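ok so a bunch of you asked what I think after my rant in January about kitchen robots. I have had six months to cool off and I have not cooled off. thread

First, where I'm coming from. I don't build these things. I test chore software for a small outfit called Skellano, and most of my day goes to watching simulated arms put away simulated groceries. It's a fun job and I complain about it constantly

The question I get at every single cookout is "so when can it do my dishes?" And my answer keeps getting longer, sorry to everybody's potato salad

Picking stuff up is in pretty decent shape! Mugs, cans, boxes, bottles if the lighting is kind. Two years ago I would've laughed at you. Now I mostly expect the grab to work and I get grumpy when it doesn't

Putting stuff DOWN, though. Oh boy. You have to know which way up it goes, where there's room, how hard is too hard, and when to let go. My nephew is in kindergarten and he has all four of those handled (well, three, he's rough on the cups)

Last batch we ran was 946 tries at one dull little job: get the bottle, bring it over the counter, stand it up. 800 of them ended with a bottle standing where it was supposed to. My boss was thrilled. I went and read through the other 146 and was less thrilled

Because think about that in your own kitchen. You would not keep a dishwasher that broke a glass every time you ran it. You'd be on the phone with the store by lunch

And that's in sim, where glass is free and the floor never needs mopping. Real counters have crumbs and mail and a cat on them

Shop floors are a different story and I think people mix the two up. My cousin's place, Birkett, has an arm that moves parts from a bin to a tray all day long. Same bin, same tray, bolted to the same spot -- of course it's good at it. Move the tray over one foot and somebody has to come fix it

Then there's speed. A tidy-up that takes me four minutes took our best setup 60. I could nap, wake up, do it myself and nap again

Am I still excited? Yeah, kind of a lot. Wiping tables, carrying laundry down the hall, fetching the one thing you forgot, I can see all that coming along soon. A whole kitchen after Thanksgiving dinner, no way, not soon

New round starts 7th July, same bottle job, different kitchens. I'll post numbers if they let me

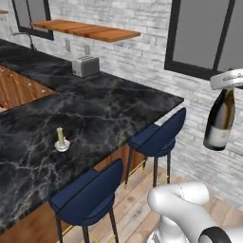 Pandia: I'd take the slow one today. If it's done by the time I get home from work, why would I care that it needed an hour?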